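Trallow: Teaching Two Arms to Sort Small Parts by Teleoperation
Project report, final version
20 November 2021

1. What we set out to do

Get a two arm robot to sort small mixed items into bins, without writing motion code for every item. Instead a person drives the arms by remote control, we record everything, then train a policy on the recordings. Project name is Trallow. It doesn't stand for anything.

The original proposal also had a section on voice commands. Dropped in week two. Not covered here.

2. Setup

Two follower arms on the bench, one each side, parallel grippers. Two leader arms on a separate desk, same joint layout, no motors doing any real work except a bit of gravity help. You hold the leader handles and the followers copy. Handle trigger = gripper.

Recording software is Heltelik, the lab's own logger. Saves joint positions for both sides plus the camera streams. We log leader AND follower positions. First batch only had follower positions, and the policy trained on it kept closing the gripper too softly, becuase the follower stops at the object while the leader keeps squeezing. That squeeze is the grip force, basically. Had to redo the whole batch.

Bench top is a black marble pattern. Inherited from the previous group and we kept it, changing it midway would have made old and new recordings not match. Dark items are harder on it, see section 5.

3. Collecting demonstrations

Two operators, taking turns. 2831 episodes kept, 229 thrown out. Reasons for throwing out: dropped item, operator restarted halfway, camera lag, arms touching each other.

Rules we ended up with, after a messy October:

Start every episode from the same home pose.
Don't pause in the middle. The policy learns the pause and then sits there.
One item at a time, even if you can see a shortcut.
If a grasp misses, recover and keep recording. Early on we deleted these. Wrong decision, the recoveries were some of the most useful data.
Move items around between episodes, by hand, arms parked.

The see-through packaging took the most practice. One gripper can't do much with it, it slides or folds, so the operator brings both in from opposite sides.
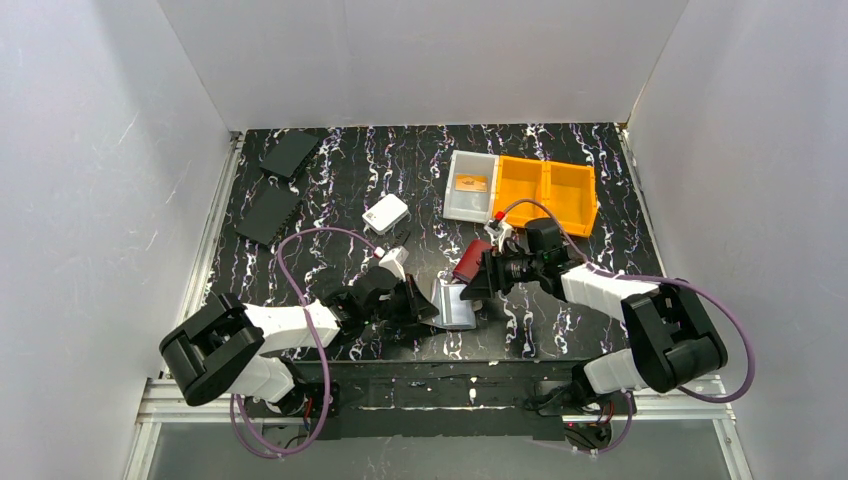

Word count: 719

Both grippers are on the silvery item there, left fingertip on one side and right one on the other, with the dark red piece right next to it. Bins are at the back right, one whitish gray and two orange. The flat black panels at the back left are the worst case for contrast, black on black.

Getting both grippers to close together is hard with the leader arms. No force feedback, so you go by eye. New operators nearly always push with their strong hand and the item skids away. Took 24 practice episodes each before we started keeping any.

Cables: strapped so they loop up and over the wrists. Too short and the wrist can't roll, too long and they drop in front of the camera. We re-tied them a lot. Should have measured once at full reach and been done with it.

4. Training

Nothing fancy. Behavior cloning, predicting short chunks of future joint positions instead of one step at a time. One step at a time gave shaky arms. Chunks smoothed it out but made the robot slow to notice a slipped item. We picked a middle length and left it.

Starting code came from Drornard, the codebase from last years project. Only the data loader had to be rewritten, for the leader positions.

5. What worked, what didn't

Boxes with hard edges: good. Picks them up, finds a bin, lets go. Sometimes lets go a bit high.

Soft or shiny packaging: mixed. The policy copies the two sided approach nicely but if one gripper arrives early it doesn't wait for the other. Human operators do wait, without thinking about it. There probably isn't enough of that in the data.

Flat black panels: poor. It often closes on nothing next to the panel. We think it's contrast plus the lack of anything sticking up to grab. The operators managed by sliding the panel first, but each did it differently, and the policy seems to mix the two styles. Next time agree on one method before recording anything.

6. If someone continues this

Write the operator rules down before day one. Log leader positions from the start. Try a plain light bench top, but then re-record, don't mix. Add some kind of force feedback to the leader handles, even just a buzz.

The Heltelik config and the episode list are in the shared folder under Trallow/final. Ignore the folder called final_old, joint order is wrong in it.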